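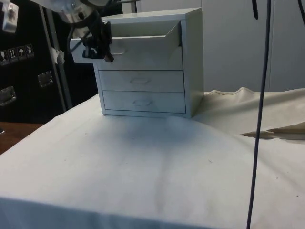 Small Drawers: Making Three of Them Do Some Work

A little three-drawer cabinet is the most optimistic thing you can put on a table. It arrives empty and looks like the end of all your problems. By August it holds dead batteries, a key to something, and a takeout menu from a place that closed. Mine have all gone this way at least once, so what follows is the advice of a repeat offender.

Start with the top drawer

Whatever goes in the top drawer is what you'll use. Everything lower down is storage, whatever you told yourself when you labeled it. Put scissors, tape, a pen that works and the tape measure up there. If you own 357 rubber bands, as I seem to, pick out a handful and send the rest to the bottom.

The middle drawer

Chargers, spare bulbs, stamps, glue. Things you need twice a month and swear about when they're missing. Coil each cord and put a twist tie on it. Yes, you will take the tie off and lose it. Keep spare ties in the same drawer.

The bottom drawer

Every house gets one junk drawer, and it might as well be this one. The only rule is that when it won't shut, you empty it. Pushing harder doesn't count as tidying. I know because I once pushed harder and spent an evening fishing a spatula out of the back with a coat hanger.

Stop things from sliding

Shallow drawers act like small bowling alleys. Cut a piece of non-slip shelf liner a hair smaller than the drawer floor and lay it in flat. Small boxes work as dividers, and matchboxes are fine if you don't mind your drawer looking like a school project. I use the inner trays from a Mimer stationery set, long after the stationery itself went wherever stationery goes.

When a drawer sticks

Take it all the way out and look underneath before you do anything clever. Nine times out of ten it's crumbs or a paper clip. Wipe the runners with a barely damp cloth, dry them, then rub a plain white candle along the edges where they touch. Slide the drawer in and out 6 times or so to spread the wax. Skip the cooking oil. It works beautifully for a week, and then you have glue with dust in it.

Recessed handles

A handle that's just a scooped-out spot in the front is tidy to look at and a magnet for grime. A cotton swab and a drop of dish soap will get into the corners. Try not to think about what comes out.

Keep it from walking

A light cabinet on a tablecloth will travel every time you yank a drawer. Hold the top with your other hand, or stick small rubber feet on the base. Put the heavy stuff in the bottom drawer – pull the loaded top one too far and the whole thing may bow to you like a butler.

Labels

Label the inside lip of the drawer if you don't want guests reading "misc. string." Masking tape and a marker will do. I bought a label maker once. It's in the bottom drawer, under the spatula.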